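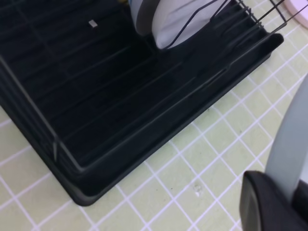 Dish Racks on Tiled Counters: Setup, Loading and Cleaning

Tarkberg Household Notes, sheet 11
Revised 19 March 2019

This sheet covers wire dish racks that sit in a separate plastic drip tray, used on a counter finished in small ceramic tile. Most of it applies to laminate and stone as well. The section on grout does not.

Placement

Lift the tray before deciding where the rack will live. A tray with a closed rim holds all of its water until someone empties it, and can stand anywhere flat. A tray with a spout has to face the sink, with the spout overhanging the sink edge by at least a finger's width. If the overhang is less than that, water follows the underside of the spout back to the counter and runs along the first grout line it meets.

Tile is rarely as flat as it looks. Set the empty tray down and press each corner in turn. If it rocks, shift it half a tile in either direction and test again. Adhesive felt pads are not suitable under a drip tray. They soak up water and keep it against the grout. Use clear silicone bumpers, the kind sold for cabinet doors.

A rack can stand against a painted wall, but the paint will show it after a year or two. Leave a gap wide enough for a folded cloth. Where the counter is too shallow for a gap, wipe the wall when the tray is emptied.
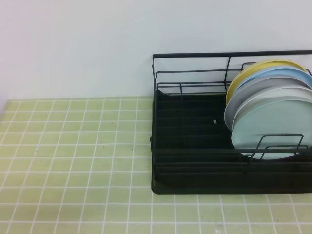 Check the fit of the wire part in the tray as well. The feet should stand on the tray floor or seat fully on the rim, depending on the pattern. A basket that is seated on one side only will lean when loaded, and plates will work toward the low end. Ridges in the tray floor are there to keep air moving under the wires. If the rack has a removable mat, leave it out unless you are drying small items that would drop through.

Loading plates

Plates go in the dividers, on edge, all facing the same way. Start at one end and fill toward the other. Leave an empty slot between deep plates and between any plates with a high foot ring. Water collects in the ring on the underside, and a plate leaning slightly forward sheds it better than one leaning back.

Large dinner plates belong at the back of the rack, where they do not block the smaller ones. If a plate is tall enough to tip when the rack is bumped, move it to the slot nearest the end wall of the basket.

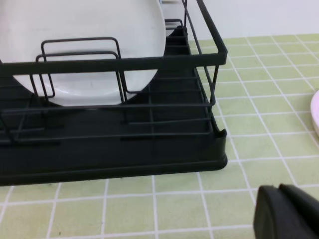
Bowls take two slots each and should be tilted until the inside faces down at an angle. Cups and lids dry poorly inside the plate section. Put them on the open wires, mouth down, or on a towel next to the rack.

Do not stack cast iron or carbon steel in a coated wire rack. The weight opens small cracks in the coating at the welds, and rust starts there.

Cleaning the tray

Empty the tray daily. Once a week, take the wire part off and wash the tray with dish soap and a stiff brush, working along the grooves. For mineral scale, cover the tray floor with white vinegar, wait 11 minutes and scrub. Repeat if needed. Do not use vinegar where the tray might overflow onto the tile — acid etches cement grout.

Black trays hide residue well. Run a fingertip along the inside corner of the rim. If it feels slick, the tray needs washing.

Coated wires get soap and a soft cloth only. Scouring powder dulls a matte finish and eventually goes through it.

Tile and grout under the rack

Move the rack once a week and dry the area beneath. Brush crumbs out of the grout lines before wiping, or they turn to paste. White grout that has yellowed under a tray usually comes back with oxygen bleach and warm water, left on for 6 minutes and rinsed twice. Reseal every September if the grout darkens when a drop of water is left on it.

Related: sheet 6, Sink Edges and Caulk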